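Gatel Clear Masonry Sealer, Matte
by Bileline

3-gallon pail
$124
In stock. Ships from our warehouse in August while the office is on vacation, so please be kind to whoever picks up the phone.

Overview

People pay extra for exposed brick and then spend years vacuuming it. Gatel is a clear, water-based sealer for indoor brick and mortar that has started shedding grit onto the baseboards, the bookshelf and the cat. It soaks in and dries matte. If you wanted your wall to look like a glazed ham, we sell a gloss version, and we will take your money without comment.

Duygu Coşkun mixed the first batch for her own stairwell, where the mortar was coming off on everyone's coat sleeves. The recipe has been changed 22 times since then. Most of the changes were about the smell.
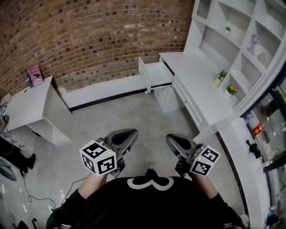 Gatel lets moisture pass through the wall, which old brick needs to do whether you approve or not. It will not fix a leak. If your wall is damp, call a roofer first and us second. Chenxi Luo answers our technical line and has talked more people out of buying this product than into it, a fact we bring up at her annual review.

Before you start

Brush the wall down with a stiff nylon brush. Wire brushes leave little bits of steel behind, and those rust. Vacuum, wipe, and leave it overnight. Loose mortar should be raked out and repointed, and new mortar needs a month before you seal it. Yes, a whole month.

Try a patch behind a door. Dark bricks can come up a shade darker, and pale ones may not change at all, so test on both.

Applying

Stir the pail. Don't shake it, unless you like foam. Work from the bottom up with a wide brush or a low-pressure sprayer and catch the drips as you go. Leave three hours between coats. Two coats will do for most rooms; very thirsty brick gets a third.

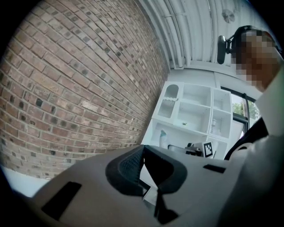

Brick in mixed shades with pale gray joints, under a white ribbed ceiling.

Cleanup is soap and water. Dried sealer on window glass comes off with a razor blade and some bad language.

Not suitable for

Painted brick, fireboxes, outdoor steps, or anything previously sealed with wax.

Customer comments

"Did the dining room in an afternoon. The wall looks exactly the same, so my husband thinks I made it up." Cinzia Cirillo

"Works fine. Lid is impossible." Kaan Kozan

We have heard about the lid. A new one is on order.

Goes with

Adeleke Nylon Masonry Brush, wide
Bileline Repointing Mortar, gray or buff
Pail opener (see above)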